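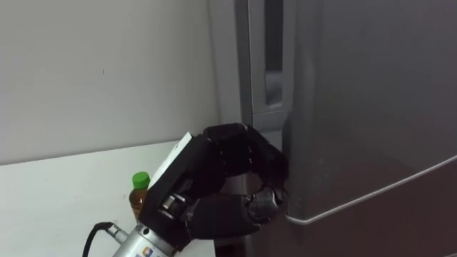 Research - Home and Kitchen Studies
Shares 5 - Comments 0

3.2 Drinks storage in small rooms

The second part of the Lurthorpe survey dealt with bottled drinks and where people keep them in rooms that have no separate kitchen. In most of these rooms the refrigerator stands next to a desk or table, and the same surface is used for work, for meals and for putting down shopping. We asked each household to keep a log of every bottle that was moved into or out of the refrigerator. The logs gave us 2,201 entries that could be used. Entries with no time or no starting place were left out.

We sorted the entries by where the bottle had been standing before it was moved. The desk or table beside the refrigerator was the most common place, followed by the floor and then the window ledge. Bottles on the desk were usually near a corner or along the front edge, where a person can reach them without leaning over papers or a keyboard. This matches the earlier Tzavaras study of shared student rooms, although that study looked only at evenings and ours covered the whole day.

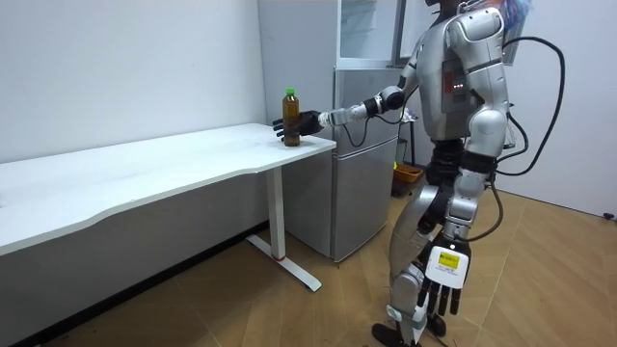 Bottled tea made up 444 of the entries. It was handled differently from milk and juice. Milk went back into the refrigerator soon after pouring in nearly every log, but tea was often left standing on the desk through the afternoon and put away late, or finished without being put away at all. Several households wrote that they did not think of tea as something that spoils - they chilled it for taste. We did not measure the temperature of the drinks and can't say what difference the delay made.

Height was the other thing that mattered. A tall bottle will stand upright only if the shelf above leaves room for it, and in a two-compartment refrigerator this often limits it to one place. Where a bottle could stand upright, people put it close to the front lip of the shelf and toward one side. Where it could not, they laid it down and then complained about leaks in the comment column. Door racks were used less than we expected. The Revico form had no box for them, so people wrote them in by hand, and the true number may be higher.

Figure 5 gives an example of upright storage: a brown plastic bottle on the shelf of the upper compartment, near the front, with a white tabletop beside the refrigerator. 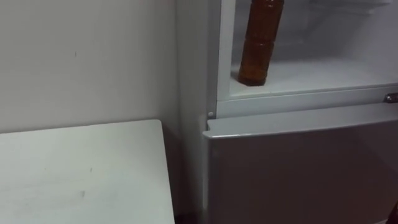
3.3 Distance between table and refrigerator

The gap between the two pieces of furniture was recorded once for each room, on the Wednesday visit. Rooms with a gap wide enough to walk through were treated as a separate group. In the rest, the table either touched the refrigerator or stopped just short of it. The Cuker layout sheet counts both of these as adjacent, and we kept that rule so that the results could be compared.

Last updated: September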